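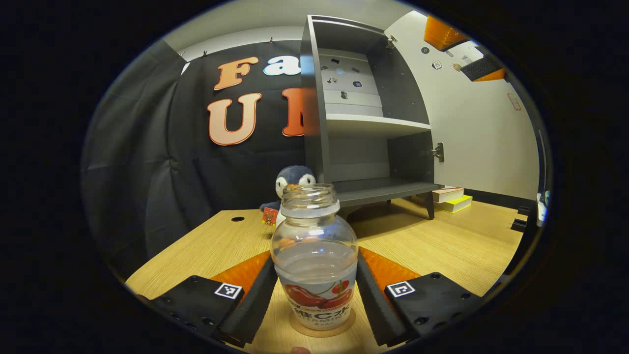
How many episodes must we record before the first training run?
About 300 for the pick and place task, and then we look at the result before anybody records more.

Dear all,

I put the question and my answer at the top so that those who read only the first lines have it. The longer reply to Ebbe is below, between his lines.

On April 15, 2020, Ebbe Halvorsen wrote:

> Hello list, I have missed two meetings and I am a little lost.
> Is it still the plan that we all record with the same object?

No, we changed this. In the first weeks each pair used one object only, and the policy learned it well but failed on everything else. Now each pair changes the object after every 10 episodes. Please choose things of different width. Clear plastic is welcome also, it is the hardest case for us and we have too little of it.

> Do I have to close the gripper fully at the start? Joelle says yes,
> the old wiki page says no.

Joelle is right. Open fully, close fully, open again, and only then go to the object. The script finds the finger width from the two markers, and it needs both end positions. I will correct the wiki page when Kerttu gives me back my edit rights. The markers must stay flat and clean. If a corner of one lifts, print a new one and do not repair it with tape, because the tape shines and the detection jumps.

> My episode 1646 was rejected and I do not understand why. It looked
> fine to me.

I watched it again. The grasp is good, but you turn the wrist very fast after the lift, and the tracking is lost until the end. Move at the speed you would use with a full cup of coffee. You may record it again under the next free number, please do not use the old number a second time.

> Last thing, can the background be anything?

It can. We do not tidy the room for this. Only keep your other hand away from the object after the episode has begun.

Some points for everybody:

The upload folder for the Hamton competition is now separate from the club folder. Sabine Eichhorn has sent the link to the team leaders.

If you borrow a gripper over the weekend, write your name in the book. One pair of finger pads is still missing since the visit to Gasondale.

I have not yet received the calibration file from the Tredisbridge group. Could somebody who knows them ask once more?

With best regards,
Eino Heiskanen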